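Stendum opens kitchen appliance bench for robot training

Stendum has started recording practice sessions at its new appliance bench in Abugri, where operators guide a robot arm by hand through ordinary kitchen jobs. The recordings will be used to train Sinora, the company's learning system for household robots.

The bench opened in August with 6 workstations. Operators have recorded 599 sessions so far, most of them short tasks such as opening a lid, turning a knob or lifting a small pot by its handle.

Montserrat Manzano, who manages the bench, said the team chose appliances that combine several kinds of movement in one object. A breakfast maker with a grill on one side and a pot on the other has been used more than anything else this month.

"You get a hinged lid, a loose lid, two knobs and a long handle, and they all sit close together," Manzano said. "An arm that is fine with one of them will often bump the next."

Each task is recorded in sets of 50. The appliance is moved or turned a little between attempts so that the system does not learn a single position. Attempts that fail are kept and labeled, with a note on the point where the operator lost the grip or missed the part.

A set begins with the grill closed and the lid on the pot. The operator checks the starting position on a monitor before the arm is brought in.

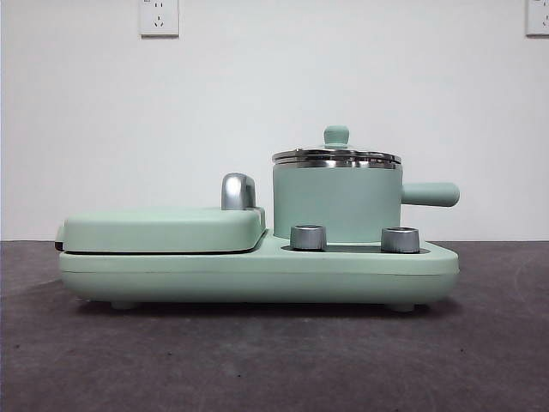
Knobs and shiny parts cause trouble

Svatopluk Šimek, an engineer on the project, said polished metal has been the hardest part of the work. Reflections on chrome handles and steel lids change as the arm moves, and early versions of the system often misjudged how far away they were.

The small knobs have also slowed things down. Operators control the arm through a handheld grip that gives little sense of touch, and a knob turned too far has to be reset before the next attempt. New operators now spend six hours on knobs and lids before their sessions are added to the training set.

Princess Panganiban, who reviews the recordings, said the labels are checked by a second person before a set is released. Sets with unclear labels go back to the operator who made them.

Stendum plans to add coffee makers and rice cookers next. A second bench is being fitted out in Trorberg under Vratislav Jurčo and will use the same task list.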